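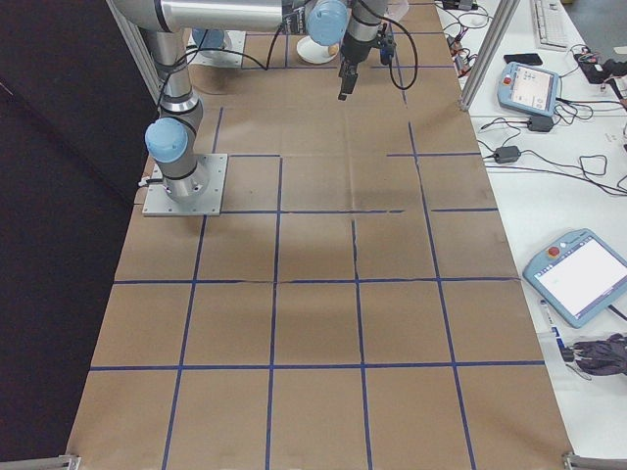

Taped grid (work surface)

A taped grid is a set of rectangular cells marked on a table or bench with adhesive tape. It gives each position on the surface a fixed address, so that objects can be set down, moved and returned to known places. Grids of this kind are used in packing rooms, laboratories, classrooms and repair shops.

Base layer

The tape is often laid over a sheet of kraft paper instead of the bare tabletop. Brown kraft paper has a dull surface that reflects little light, and it can be replaced when it tears or stains. It is supplied on rolls and flattens poorly at first. Creases and wrinkles commonly remain after the sheet is fixed down, and they affect the grid only where they lift a tape edge. Equipment that must not shift, such as a mounting plate, is fastened over the paper, and the grid is laid out around it.

Tape

Dark tape is preferred on brown paper for contrast. Dark blue and black are both common, although black is more easily confused with cables lying across the surface. Paper-backed tape tears by hand and peels off with little damage. Vinyl tape gives a cleaner edge but tends to stretch during application and shrink back later, which opens gaps at the ends of a line.

Layout

Cells are usually square or nearly so. Four columns with four or five rows is a practical size for a large table, as the far row is still within reach from one long side. The lengthwise lines are laid first, each in a single strip, and the crosswise lines are then laid over them or cut to fit between them. The second method avoids double thickness at the crossings but produces more short or offset segments.

A line that stops short of its neighbor does not normally make a cell unusable. The boundary is taken to continue to the next line.

Addressing

Columns are generally lettered and rows numbered, starting from the corner nearest the operator. The Tresmont layout, described by Shireen Joubert in a bench manual for the Sisville workshops, leaves the paper unmarked and keeps the addresses on a separate card. The Poltow layout writes them in the corner of each cell. Damian Zwahlen's later revision of the manual allows either, provided that all tables in one room follow the same system.

Maintenance

Lifted ends are pressed down or trimmed. The Pfister schedule calls for inspection every 168 hours of use and replacement of the paper after 17 inspections, or sooner if more than 3 cells have torn. Tape and paper are removed together, starting from one short side of the table.

See also

Bench paper
Floor marking
Shadow board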